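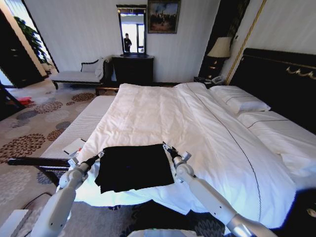

Doblar la ropa sobre la cama es la solución habitual cuando el dormitorio no dispone de mesa auxiliar. La superficie debe estar despejada y el edredón, estirado en la zona de trabajo. Una prenda negra extendida sobre un edredón blanco permite apreciar con claridad el contorno de la tela y corregir las esquinas antes de cada pliegue. Conviene sujetar la pieza por dos puntos opuestos y alisar después el borde inferior, donde suelen formarse arrugas.

Inicio Hogar Dormitorio Lavado Contacto

Categoría: Textiles y orden del dormitorio

Tiempo de lectura: 2 minutos

Preparación de la cama

El servicio de consejos domésticos de Pillia recomienda comenzar por la ropa blanca. Las fundas y el edredón se sacuden por separado y se extienden desde el cabecero hacia los pies. Los pliegues blandos que quedan en el edredón se alisan con la palma abierta – nunca tirando de una sola esquina. 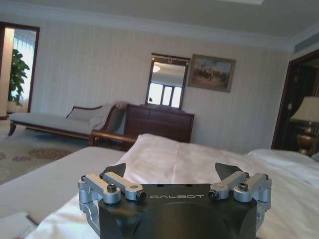

Prendas oscuras

Las prendas oscuras retienen pelusa con facilidad. Se aconseja pasar un cepillo en un único sentido y doblar la pieza en tercios. Yakubu Okoro, responsable de contenidos, sugiere un ancho final de 12 cm para camisetas guardadas en vertical y recuerda que el cajón no debe llenarse por completo. 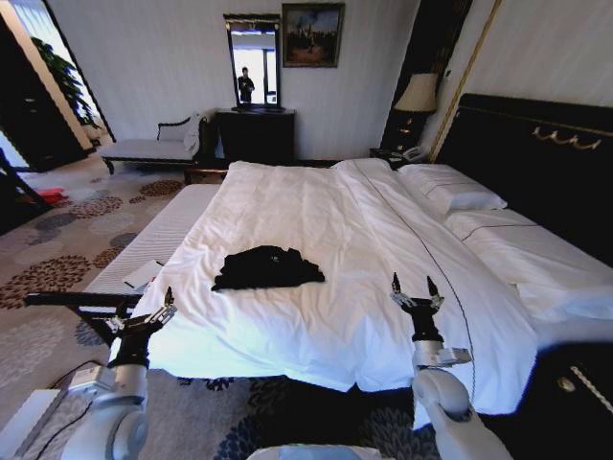 Prenda oscura sin doblar sobre el edredón blanco.

Las prendas que no vayan a guardarse el mismo día se dejarán extendidas – preferiblemente sobre una silla o un banco limpio.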